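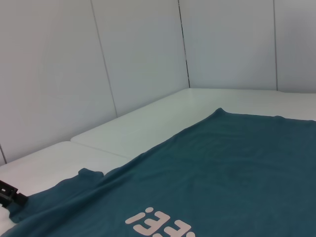 How much should we set aside for spare parts in the first year with a folding arm?

Plan on a tenth of the purchase price, and spend most of it on fingers and cables before you spend any on motors.

Forum > Shop Equipment > Automation > First arm for shirt folding, check my budget

lintwright
Posted Sep 6, 2021
We fold returned T-shirts for three online stores. Right now that's people and a long table. The owner came home from a trade show with a Harkent brochure and a glow on his face, so I have been told to "put some numbers together" by November. What I've got so far: one arm, one two-finger gripper, one wrist camera, a bench, a year of support. I put seven percent of the total down for spares and it looked generous when I typed it. What am I missing?

palletjack_pete
You're missing the part where the quote doubles. Integration is the price. The arm is the free toy in the cereal box. When we bought ours the line marked "site preparation" was bigger than my first car.

bobbin77
Seven percent is low. See the answer pinned at the top, which I agree with for once. Fingertips wear, cables get chewed, and you will pinch one on day two and pretend you didn't.

mothball_mary
I don't agree with the pinned answer. A tenth of the price is a number for people who run two shifts. If lintwright is folding 234 shirts a day, that arm is going to be napping most of the time. Buy two sets of fingers and one spare cable and put the rest into the table and lighting.

palletjack_pete
Into the TABLE?

mothball_mary
Yes, Pete, the table. If you push two together you get a seam, and thin cloth will find that seam the way my dog finds cheese. We had two benches shoved together for months and paid a guy by the hour to tune the grip settings. Then we bought one wide top and sent the guy home.

bobbin77
We run on two tops with a joint and it's fine. Tape it. A roll of white tape cost me less than your guy's lunch.

mothball_mary
And how often do you replace the tape?

bobbin77
Next question.

lintwright
OK, table goes on the list, tape goes on the list as a rival bid. What about color? Most of our returns are dark shirts but one store sells nothing but white.

gusset
White shirts on a white bench is a line item. Dark stuff like a teal tee on white is easy, the camera can find the outline all day. For the white ones get a gray mat you can roll out. Ours was 99 dollars and it is the only thing on the whole cell that has never needed a firmware update.

Also, ask Harkent whether the demo shirts were fresh out of a box. Ask them to do it with one of yours, wrinkled, print side up, big cracked letters across the chest. Heavy ink makes a stiff patch and it folds differently from the cloth next to it. Get that in writing before you pay the deposit.

palletjack_pete
Gusset is right, which pains me. Our salesman had a shirt he treated like a racehorse.

lintwright
Has anyone priced Tamura instead? They quoted a lower arm price, but the support plan is by the visit.

bobbin77
By the visit is fine if you have a person in house who isn't scared of it. If you don't, it's a taxi meter.

gusset
Leasing is worth a look too. Livia does a one-year lease with fingers included. You'll pay more over three years, but you find out early if sleeves are going to ruin your life. Sleeves are what got us. They flop over, they stand up in a little hump, and every one is different.

mothball_mary
I'd never lease. You end up babying it like a rental tux. But I do agree about sleeves. Put training time in the budget, real hours, with somebody's wages on them. We wrote down zero. Reader, it was not zero.

lintwright
Revised: spares up to a tenth, one wide top, gray mat, 1,000 dollars for lighting, training hours at full wage, and a test on our own ugliest shirts before the deposit. The total is now high enough that the owner asked if the people and the long table were still available.

palletjack_pete
What did you put for site preparation?

lintwright
What's in site preparation?

palletjack_pete
Call me when you've had dinner.

arkus_fan
Arkus has refurbished arms with a six month warranty, if the number needs to come down. Bring your own fingers.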